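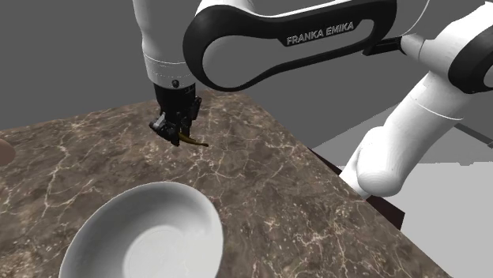
Figure 3. Simulated tabletop with a robot arm, its gripper lowered around a small banana, and a large white bowl in the foreground.

4.2 What people cooked once they had the book

I went into this part of the study expecting a dull answer. We gave 73 households a copy of the Gakero low-sugar cookbook, asked them to keep a food diary, and then left them alone with it. My guess was that most would try two or three breakfasts and go back to toast. Some did exactly that (I have a lot of sympathy), but the diaries are much messier than I had bargained for, and a good deal more fun to read!

Altogether we ended up with 3707 diary entries that could be used. An entry counted if it named a dish and said who ate it. I threw out anything like "same as yesterday" unless yesterday was filled in, and I kept the spelling as it came, which is why our coding sheet has four kinds of courgette.

The first thing that jumped out was how little the recipes were followed as printed. People swapped things constantly. Oats went in where the book asked for ground almonds, mostly on grounds of price, and honey crept back into dishes that were meant to do without it. One household made the lentil loaf 14 times and by the end it had bacon in it. I went back and forth over whether to call that the same dish. In the end I coded it by the name the cook gave it, so a lentil loaf it stayed, and anyone reusing our data should bear that in mind.

The second thing was the midweek dip. Wednesday evenings had the fewest dishes from the book in both towns, Irnedura and Geddes, and I can't give you a firm reason. Several people in Geddes wrote about swimming lessons and late buses. In Irnedura the diaries just say "tired" or "chips". We hadn't asked about working hours, which I regret, and the follow-up form now has a question on it.

Snacks need a word too. The book has a whole chapter of them, and we had assumed it would be the popular one. It wasn't. Only 24 households made anything from it at all, and most of those made the seeded crackers once and complained about the seeds getting everywhere. Fruit and a handful of nuts did the job for nearly everybody else. I suspect a recipe for a snack is asking a lot of a hungry person at four in the afternoon, although that's my own hunch and the diaries can't settle it.

A note on the shopping lists. We used the Zondero planner to turn each week's chosen recipes into a list, and it had an annoying habit of rounding up. If a dish wanted half a cabbage, the list said one cabbage, and then the diary would show cabbage for days. So when you see the high counts for slaw in the vegetable table, please don't read them as a sudden love of slaw. I've marked the affected weeks with a dagger, and left them in the totals.

None of this tells us whether anybody was healthier for it. We took no weights and no blood samples, and the households knew perfectly well that we would be reading what they wrote, so there's bound to be a bit of showing off in there (nobody's household eats that much kale in April, surely). I'd treat the entries as a fair record of what people were willing to say they cooked. Section 4.3 goes through the till receipts, where we had them, and compares those with the diaries week by week.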